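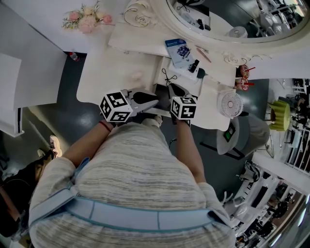
About Tesance

Tesance is a clothing alteration and repair shop with a small secondhand section. We started out taking up hems and replacing zippers for people in the neighborhood, and most of our work is still that. We also take in clothes by mail from customers who don't have a tailor close by.

The business began in December with one sewing machine and a rented counter at the back of Povow, a dry cleaner. Customers dropped off clothes with their cleaning and picked them up a week later. When the counter got too crowded we moved to our own space on Sampaio Street, where we have a front room for fittings, a workroom behind it and storage upstairs. Povow still takes drop-offs for us.

What we do

Alterations make up the larger part of the work. We shorten and lengthen pants, skirts and sleeves, take in waists, reline coats and jackets, and change necklines. We repair knitwear by hand, including moth holes and pulled threads. Leather is sent out to a workshop that has the right machines for it – allow two extra weeks.

We don't do wedding dresses from scratch. We will alter one if you bring it in at least two months before the date.

The secondhand section holds up to 500 pieces at a time. Everything in it has been washed or cleaned, checked at the seams and mended if it needed mending. Prices are on the tags. We buy from the public on Tuesdays and pay in cash or store credit. Store credit is worth more and can be used on alterations.

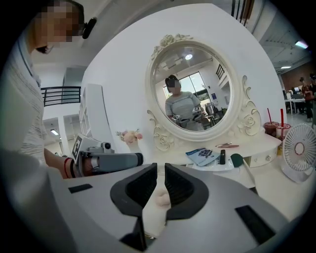

A fitting at Tesance takes 20 minutes if you bring one or two items. Please wear the shoes and underwear you plan to wear with the clothes, or the hem will come out wrong. It also helps to leave your makeup until afterward, as foundation comes off on collars when things are pulled over the head, and a little pink puff like the soft pink thing in the photo can put powder on a dark dress very quickly. Bracelets and watches are fine for most things, but take them off if we are pinning lace or fine knits.

You will get a written ticket with the price and the pickup date before you leave. If we open up a garment and find that the job is bigger than we thought, we call you first.

Fabric and supplies

Our thread, linings and interfacing come from Firnatex, which has supplied us since the first year. We keep 221 thread colors in the workroom and can order others. If you have your own buttons or lining fabric, bring them with you. We keep leftover pieces in a bin by the door, sold by weight, and people buy them for quilting and patches.

Last year we finished 3383 jobs, counting repairs to our own stock. Of those, 540 came in by mail.

Mail orders

Pin the garment where you want it changed, or send along a similar piece that fits you well. Put a note in the pocket with your name, phone number and what you would like done. We write back with a price and do not start until you agree to it. Return postage is added to the bill.

Hours

Tuesday through Friday 9 to 6, Saturday 10 to 4. Closed Sunday and Monday. Fittings by appointment – drop-offs any time we are open.

Page last updated 24/03/2005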